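Wuncombe save, December, evening

Installed patch 211 for Hornia before starting. The download took two minutes and the old save loaded without a conversion prompt.

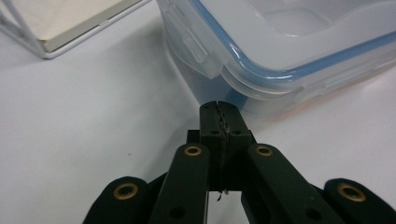
Database changes

Podard lost nine players in the update. None of them were starters in my save, and existing careers keep the old squads anyway, so the new data only applies if I begin again. I opened a second career at Podard to compare. Wage budget is lower, scouting range is the same, and the youth intake date has moved earlier. Jitpraphai now starts with a full reserve side, where before it was padded with generated players.

Match engine

Ran Wuncombe through the rest of the month on the old tactic: narrow midfield, high line, short goal kicks. Fullbacks hold position longer before overlapping. Crosses from deep are down, cutbacks are up. The goalkeeper still rolls the ball to a marked center back if the pressing trigger is set to high - that bug was on the known list and is not in the fix notes. Workaround is to set distribution to the flanks by hand before each match. It resets after a substitution.

Lost away to Jitpraphai, late goal from a corner. Zonal marking leaves the near post open when the tall forward goes off. Changed one player to man marking and saved the set piece routine under a new name.

Interface

The shortlist now stops at 200 entries. Mine was over the limit and the oldest ones were dropped without a warning. Restored from the backup and exported the list first, then loaded again.

To do

Turn off autosave over the same file. Check whether loan recall works outside the window. Try the back three at home to Podard.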